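4.2 Collecting demonstrations with the Narnlow club

We had hoped, when we first wrote to the school at Narnlow, that the robotics club might give us an hour or two of its time, and we were quite unprepared for the welcome we received. Nine pupils signed up for the Palmont project, and from the first session on January 7, 2019 they took charge of the hand-held grippers as if they had been using them for years. Aslı Bayram, who runs the club, asked only that the pupils should choose some of the tasks themselves, and we were very glad to agree, as their choices were better than several of ours.

The full list came to 11 tasks, all done on a table top and all using things the club already had in its cupboards. A pupil would set out the objects, pick up the gripper, carry out the task at a comfortable pace and then put everything back a little differently for the next person. We did not give out a script. Our earlier trials at Henao had taught us that people who are told exactly how to move tend to move stiffly, and a model trained on stiff movements (we learned this the slow way) copies them very faithfully indeed.

Of all the tasks, the pupils talked most about the one with the small parts box. It sounds easy, and yet there is a good deal to decide before the fingers close: which way the box is lying, which pair of sides to take hold of, and how wide to open the gripper on the way in. Figure 3 gives the starting position for a grasp across a closed box set at an angle to the fingers.
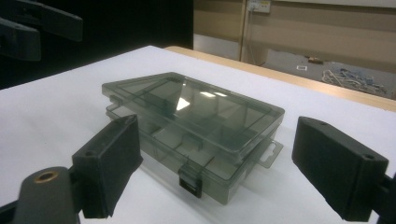 Figure 3. Parts box task, before the grasp. The foam-faced fingers are open wider than the box.

Several pupils liked to turn the wrist early, while still well above the table, and others left it until the last moment, and we kept both habits in the data. By the end of January the club had recorded 3125 demonstrations, of which we set 1000 aside for testing and used the remainder for training. The split was made by session, so that no single afternoon's work appears on both sides. Recordings in which the pupil stopped to ask a question were kept as well, with the pause trimmed out by hand, a job the pupils kindly shared with us. The same grippers then went on to Cliden, where the second group worked through the list in a different order, as described in Section 4.3.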